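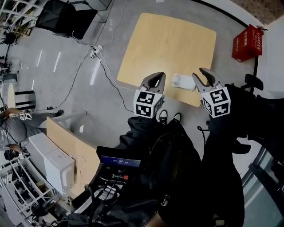
The Square Table by the Curved Wall

Search this gallery
Enter keyword
Search

Light wood top on a gray concrete floor, with a small white item lying near the edge. The red box on the wall is for the fire extinguisher.

The ground floor of the Mormont building was refitted in stages, and this page of the gallery covers the corner where the wall curves. I have put the notes on the furniture and the floor here as well, so people who ask about them can find the answers in one place. Notes on the upstairs rooms will go on their own page when the work there is done.

The table

The table came from Grevon, a small workshop that makes plain furniture to order. We asked for a square top in a light color. The old table in this corner was long and dark, and two people had to turn sideways to get past it when the glass door was open. A square one can be turned to suit whatever is going on, and it gets turned a lot. It rarely sits straight to the wall for more than a morning.

The top was delivered with an oil finish. Grevon recommends another coat every January, which we have done once so far. It took one person an hour, plus a night to dry with the heating left on. Cups do leave rings if they stand overnight. Most come out with a damp cloth and a little dish soap, and the ones that don't are left until the next coat.

We had a choice between this and a cheaper top with a hard white coating. The white one would have been easier to wipe down. I preferred the wood against the gray floor, and so did most of the people who use the corner every day.

The floor

The concrete was under carpet tile for years. Taking up the tile was quick – the glue was the slow part. Suksawat did the grinding and patching over a long weekend and left a smooth gray surface with some variation in it. If you look for the patches you will find a few, mainly near the old floor sockets. They were never meant to disappear completely.

It is sealed with Truvora, the matte version. Sweep first, then mop with plain warm water. Floor cleaner with wax in it leaves a film, and the film shows every footprint. We learned this in the first week and spent the second week getting it off again.

Chairs move easily on this floor, and table legs do too. Felt pads went on all the table legs at the start. They wear down and pick up grit, so they should be checked whenever the table is turned over for oiling. Spare pads are in the supply closet in a jar marked FELT.

The black line

A black border runs along the edge of the floor and follows the curve of the wall. People have asked whether it marks a walkway. It doesn't. It gives the floor a clean edge next to the wall, and it also hides scuffs from the mop and the vacuum cleaner.

Following the curve took more time than the straight walls did. Suksawat made a cardboard template for it and left the template with us, rolled up behind the boiler, in case the line ever needs to be redone.

The chairs

The chairs in this part of the room are black. They were bought at different times and are not all the same, which bothers some visitors more than it bothers us. The office chairs are for longer work at a desk. The simpler seats get carried from place to place and are handy for a short job at the table.

Please put a chair back if you borrow it from another room. Upstairs has been short of chairs before, and they are usually down here.

Power and cables

When the carpet came up, the old floor sockets were taken out and the holes were filled. The corner now gets its power from a strip, and the white one on the floor is the usual arrangement. Gray and black cables run across the concrete from there, and they do tend to tangle when several things are plugged in at once.

Flat covers for the cables were tried in the hallway and worked well. I would like to have them here too. The difficulty is that the table keeps moving, and a cover that is in the right place in the morning is in the wrong place by three o'clock. A ceiling drop was priced at just under 1000 and has been put off for now.

Until then, watch your step on the way to the table, especially when you are carrying something and can't see your feet. Unplug what you have finished with, coil the cable, and hang it on the hooks in the supply closet.

The glass panel

Glass with a gray metal frame was chosen for this side of the room to let daylight through. The old partition was solid to the ceiling and the corner behind it needed lights on all day. The frame color was picked from a sample card held against the new floor, and it is close enough.

Fingerprints are the main job. The panel is cleaned with vinegar and water and a cloth that has been washed without fabric softener.

The extinguisher box

The red box stays on the wall where it is. It was moved a short way along the curve during the refit and put back up before the furniture was brought in. Keep the space in front of it clear. The table can be turned to any angle you like, but don't push it up against the wall on that side, and don't stack chairs there either.

Small things

The wall strip at the edge is beige and was part of the original building. We thought about painting it to match the rest and then left it alone. A tin with the closest match is on the top shelf of the supply closet, labeled 237, for touching up chips.

White cups and bottles left on the table overnight are moved to the kitchen counter. If one is yours, look there first.

Using these pages

The gallery text may be reused with credit to Ffion Kemeys. Questions about the table finish should go to Grevon directly, and anything to do with the Mormont rooms can be left in the mail tray at the front desk.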